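# About Mutwood Kitchen

Mutwood Kitchen is a small cookery school and lunch supplier in Pondley. We teach people to cook weekday food, and we make packed lunches for offices and workshops nearby. The two sides of the business share a kitchen, a storeroom and most of the staff.

Parveen Rajput started the school after several years of cooking for a works canteen. People there kept asking her how to make the lentil soup and the flatbreads, so she wrote the recipes out and then ran a few evening classes. The first ones were held in her own kitchen, with four people at a time and not enough chopping boards. Her sister Rukhsana joined once the lunch orders began to come in, and she still runs that side.

We moved to our present rooms on Baloch Lane in April. There is a teaching kitchen at the front, a prep kitchen behind it and a utility room at the back, where the aprons and tea towels are done.

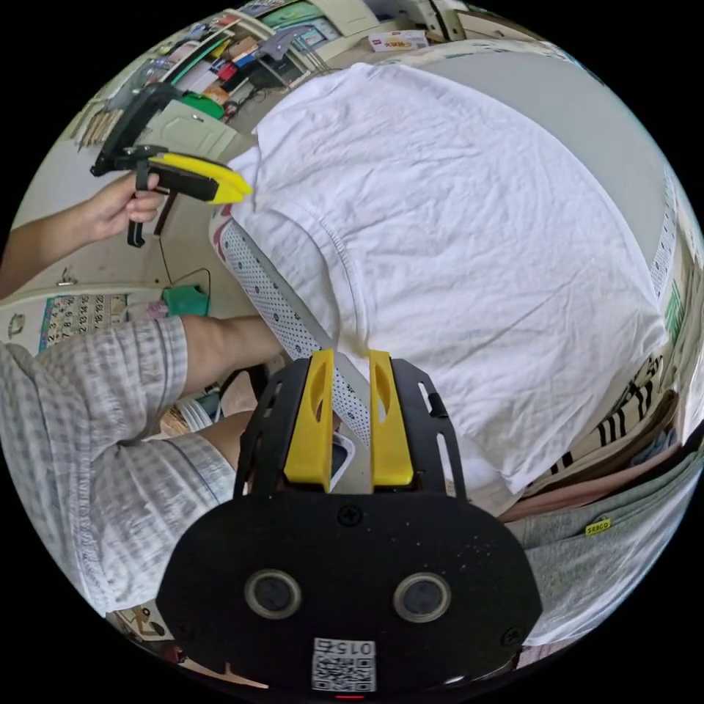

*Ironing board at Baloch Lane.*

## What we teach

Most of our classes last 2 hours and cover three or four dishes. You cook everything yourself and take home whatever you don't eat. The beginners' course starts with eggs, rice and a plain tomato sauce, then goes on to roasting, pastry and bread. You don't need to have cooked before, and you don't need to bring anything apart from a box with a lid.

Kalliopi Ristić teaches baking and the Saturday-style brunch class, which we now run on several different mornings. Paraschiva Hodoroagă teaches soups, pickles and preserving. Her sour soup class fills up quickly – please book early if you want a place.

We also run a class called Jallo, for people who cook for one. It deals with small quantities, freezing, and using up half a cabbage.

## Lunches

The lunch kitchen sends out 380 boxes in a normal week. The menu changes every fortnight and there is always a vegetarian choice and a vegan choice. Orders need to reach us by noon the day before. We can manage up to 200 boxes for a single event, but for anything that size we ask for two weeks' notice.

We buy our vegetables from growers around Pondley when we can. Spices, rice and pulses come from a wholesaler, and we sell small bags of these to students at the end of class.

## Allergies and visits

Nuts, gluten, milk and eggs are all used in our kitchens, so we can't promise that any dish is completely free of them. Tell us about allergies when you book and we will say plainly whether a class is suitable.

Yolanda Lyons looks after bookings and gift vouchers. She is in the office most mornings, and leaves the answerphone on in the afternoon. You are welcome to come in and see the kitchen before you book – ring first, as we can't show people round during a class.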